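Mixing a Carbohydrate Drink for Long Rides

A bottle mix can be made at home from maltodextrin, fructose, salt and water. The steps cover a two-bottle batch for a ride of two hours or more. 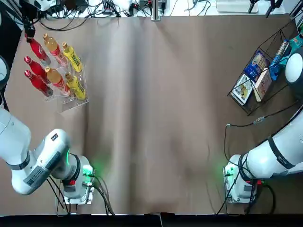 Liviu Buzatu asks whether table sugar can replace the fructose. It can, at double the fructose weight, with the maltodextrin lowered by the same amount you added. Table sugar is half glucose and half fructose, so the balance between the two stays close to what is given below. The drink will taste sweeter.

What goes in

Maltodextrin powder, 80 grams
Fructose powder, 40 grams
Fine table salt, 2 grams
Citric acid, 1 gram (optional, for taste)
Water to make 1500 ml

Weigh everything on a scale that reads to one gram or better. For the salt and acid, a pocket scale reading to a tenth of a gram is preferable. Scoops are unreliable with maltodextrin. The powder settles in the tub, and a level scoop from the bottom weighs more than one from the top.

Mixing

1. Put the dry ingredients in a clean jug that holds 2000 ml. Stir with a dry spoon until the salt is spread through the powder.

2. Add 200 ml of warm tap water and stir to a thin syrup. Lumps at this stage are normal. Press them against the side of the jug.

3. Top up with cold water to the 1500 ml line and stir again.

4. Divide between two 750 ml bottles. Each bottle holds 60 grams of carbohydrate, an 8 percent solution.

5. Close the bottles and refrigerate. Use within 12 hours. If the drink smells sour or looks stringy, throw it out.

How much to drink

One bottle per hour supplies 60 grams of carbohydrate. Riders new to this intake should start with half a bottle per hour, take plain water alongside it, and step up over several weeks of training. Do not try the full amount for the first time on race day.

In hot weather fluid needs rise faster than carbohydrate needs. Keep the powder weight the same and carry a third bottle of plain water.

Common faults

Gritty drink: the fructose was not fully dissolved before the cold water went in. Repeat step 2 with warmer water.

Bloating: the mix is too strong, or too much was taken at once. Check the scale, then take smaller sips more often.

Black spots in the bottle valve: take the valve apart, scrub it, and let it dry open. Replace it if the spots remain.

Anyone with diabetes, kidney disease or fructose intolerance should ask a doctor before using this drink.

Related

Reading the label on an energy gel
Rice cakes for the jersey pocket
Salt tablets: when they are needed
Eating before an early start
Cleaning bottles and valves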